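A Stop Is Only Half of a Safety Rule

In April the Stulasano cell logged a gripper fault during a routine pick task. Grindalent, the controller we run there, did what its manual promises. It halted the arm and wrote one line to the log. The line said "grip lost" and gave no position for the part. 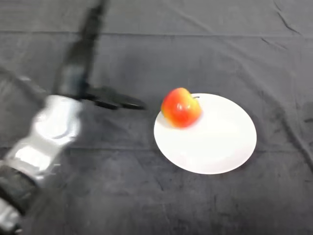
The operator cleared the fault and pressed resume. The arm went back to the last stored pose and closed its jaws on air. It repeated this 8 times before the retry limit ended the run.

Our archive holds 2,652 runs. I would trade 2,000 of them for 30 with a complete fault record.

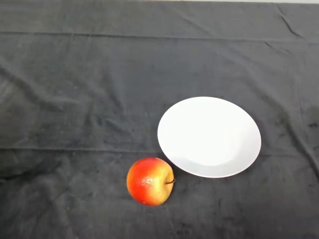

Vik Jesta
Controls engineer, Stulasano

An apple next to a plate is a cheap failure. A casting next to a fixture costs more, and the resume button treats both the same way. Resume should stay locked until the vision system has located the part again. The change adds a delay after each fault. I would accept the delay.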